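Haugland Hand-Held Gripper, Second Series

The Haugland is a hand-held gripper tool for recording manipulation demonstrations without a robot present. It is supplied by Risine to research groups and teaching laboratories. The tool carries a wide-angle camera, and the operator performs each task directly at the table.

Method

The second series was developed alongside a study of demonstration quality carried out at the Clellano workshop in February. The study asked whether operators should be told to keep a fixed starting pose or be left to approach the table as they liked. Fourteen operators recorded 415 demonstrations of a single tabletop placing task, divided between the two instructions. Policies were trained separately on each set and tested on the same arm with the same objects.

Policies trained on free approaches recovered more often when the object had been moved before the start of a trial. Policies trained on fixed starts were smoother over the last part of the motion but failed early when the first view was unfamiliar. A mixed set was not tested and remains the subject of further work. The study covered one task only, and purchasers should not assume that the result holds for tasks that require two hands.

Lighting was left as found. Reflections from polished tabletops were kept in the training data, and recordings were excluded only when tracking was lost.

Supplied with the tool

Gripper body with camera mount
2 pairs of replacement finger pads
Calibration board
Printed operator instructions, including the wording used in the study

The Bralby recording software is licensed separately. Existing users of the first series may keep their current license. Finger pads from the first series do not fit.

Orders from public institutions are accepted against a purchase order. Please state the intended number of operators so that the correct quantity of pads can be packed.

Comments (3)

gripbench
Were the operators in the two groups the same people? I could not tell from the method section.

Risine Product Support
Each operator recorded under both instructions, with the order alternated. The text will be amended at the next revision.

tablework_lab
We have used the first series on varnished wood and lost tracking near the windows. It would help to have the exclusion counts by table surface. Otherwise the pads have worn well.

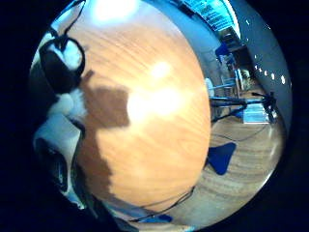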